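Herrera: The Complete First Season (Blu-ray, 2-disc set)

Fans of slow-burning family drama, your shelf is about to get a little fuller! Herrera comes to Blu-ray in June, with all 10 episodes across 2 discs, and the new transfer is a treat. The night scenes in Ornuvville looked muddy when the show first streamed, and now you can make out faces across the street and every light in the harbor.

Maximiliano Ledesma plays the eldest son who comes home to run the family hotel, and Iara Zúñiga is wonderful as the sister who never left. Their kitchen argument in episode four still gives us chills (turn it up for that one – the rain on the roof comes right through the rear speakers).

The extras are generous too. There's an 80-minute documentary on the making of the season, commentary by both leads on the pilot and the finale, a handful of deleted scenes, and a short piece on how the hotel rooms were built on a soundstage. The documentary alone is worth an evening, especially the part about the elevator that kept getting stuck between takes.

Inside the case you'll find a 100-page booklet with the full script of the pilot and notes from the writers' room. It's a real pleasure to read next to the episode.

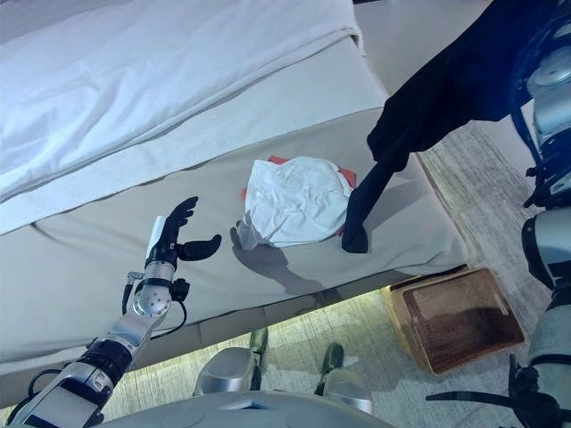 White duvet and a crumpled white cloth on the bed.

Details
Studio: Skesex Home Video
Produced by: Brundach Pictures
Discs: 2
Episodes: 10
Video: 1080p
Audio: English 5.1 lossless, Spanish stereo
Subtitles: English, Spanish, French
Booklet: 100 pages

Pre-orders are open now and ship in June. The DVD edition has the same episodes and the documentary – the commentaries are on Blu-ray only.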